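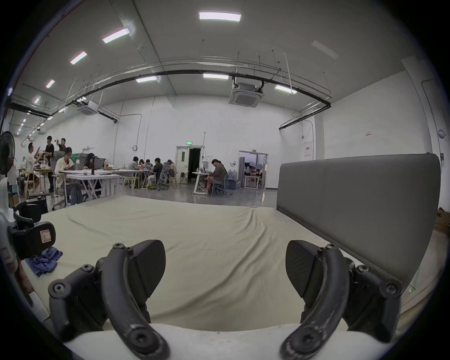

Making a bed is one of the hardest chores to record well with a hand-held gripper, and most of the bad examples we throw away come from this task. Cloth moves a little different each time, so the learning system needs to see many different starts and many honest corrections. A fitted sheet is a good first piece to practice. Begin from the foot or the side with the headboard to your right, keep the two fingers wide open while you approach, and let the pads point to the wrinkle you want to take. Small soft wrinkles over the whole sheet are enough for a start position; you do not need to make a big mess. A crumpled blue cloth on the bed can be a second task, but record it apart from the sheet.

Tips for the sheet

Pinch only a small fold, then pull slowly to the side. If you grab too much cloth, the fingers do not close and the width value in the file is useless.

Keep your free hand behind your back. It wants to help, and a hand that appears for one second spoils the whole take.

Pull toward the nearest corner first. When the corner is tight, go to the next one in the same direction every time for one session, and change the direction in the next session.

If the cloth slips, do not stop. Open, go back, take it again. These second tries are the most useful part for the training.

Tips for the bed between takes

Do not make the sheet the same way before each start. Throw it from the left, from the right, or bunch it in the middle. We write three start types on a paper card and shuffle.

Move the bed a little, up to 400 mm, after each set. Change also the height where you stand. A system that saw only one bed in one place learns the place.

Use 2 sheets of different color, and wash them without softener. Softener makes the cotton slippery and the pads lose it.

Tips for the gripper

Wipe the fingertip pads with a damp cloth before lunch and at the end of the day. Lint from new cotton fills the texture quickly.

Check the bolts on both fingers with a hex key when you start. Scuff marks on the arms do no harm, but a finger with play in it does.

We keep the files in Semstead and name them by task, sheet and start type. In the January round we used only numbers, and it took very long to find which of the 1229 takes were with the old Derkia sheet. A short name written at once saves this work.

Rest your wrist after each set. A tired hand makes quick, shaky moves, and the system copies them very faithfully.

Next page: folding towels and pillowcases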